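Ticket 393 - Wrist-view policy closes early at start pose
Project: Trirken
Opened by: Simão Torres
Assigned to: Abdul-Rahman Laryea
Status: Open

Trained the grasp policy on wrist images only, 70 demos. On 12 of 15 trials it sends a close command before the arm has started down. Same checkpoint works fine when we replay logged images through it.

25 November 2022, Laryea: Checked the gripper driver first. Commands and reported width match, so the close is coming from the policy. Pulled the wrist view at the start pose. 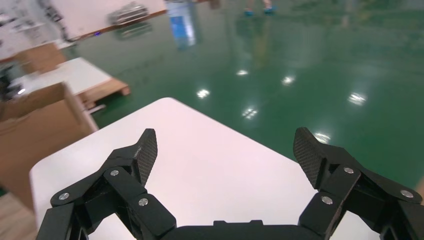
Wrist view, fingers open, bare tabletop. Note light reflections on the green floor past the table corner.

My guess is the floor. The demos were recorded in May with the arm turned the other way - mostly table in view, very little floor. Next test is to mask everything past the table edge and rerun the same 15 starts with no retraining.

Torres: OK. Please keep the unmasked runs too, I want both in the results table.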